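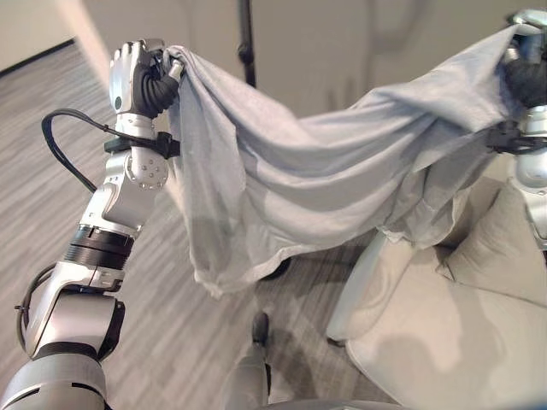 Shrinkage test, wool blanket cloth
25 November 2022

Finished the wash test on the Mapplebeck cloth this morning. Same routine as the August batch so the numbers can be compared: cut, mark, weigh, wash, dry flat overnight, measure again. Wash at 40 C with the Fakum liquid, slow spin. The August samples were all from the Hullthorpe mill and they behaved. Mapplebeck less so.

Cut 13 squares from the roll, four from each selvage side and five from the middle. Marks sewn in red cotton, as the pen we used last time faded and we lost two readings.

Results
Middle squares: even shrinkage, warp and weft close together. Fine.
Left selvage: a bit more in the warp, within what we allow.
Right selvage: pulls in hard along the edge and cups. Three of the four won't lie flat even under the glass plate.

I think the tension on that side was off at the loom. Could also be how the roll was stored - it came in standing on end and the wrap was torn. Need to ask Mesbridge whether they unloaded it that way or it left the mill like that.
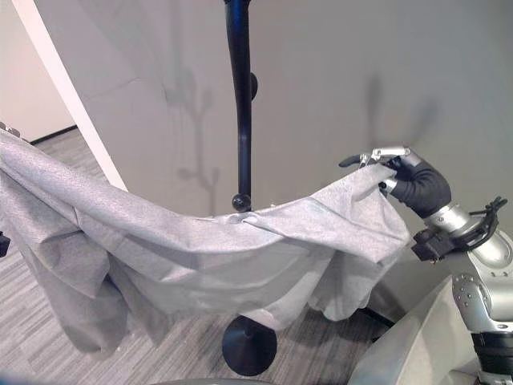
If it is the loom, trimming the right edge should be enough and we lose very little width. If it's the storage, only the outer turns ought to be bad, so I will cut another set from deeper in the roll on Monday before anybody orders more.

Weights: total dry weight before washing 2,026 g, so the squares are heavier than the Hullthorpe ones, where one square came to 157 g if I read my own August page correctly. The cutting template is different though (the old one was the smaller one with the chipped corner), so don't compare per square until I've worked it out by area.

Hand feel after washing is good. Slight fuzz on the face, none on the back. Color loss in the rinse water was faint on the first wash and I couldn't see any on the second.

To do
Second set from inside the roll
Recalculate weights by area
New lint filter for the small washer
Write to Mesbridge about the torn wrap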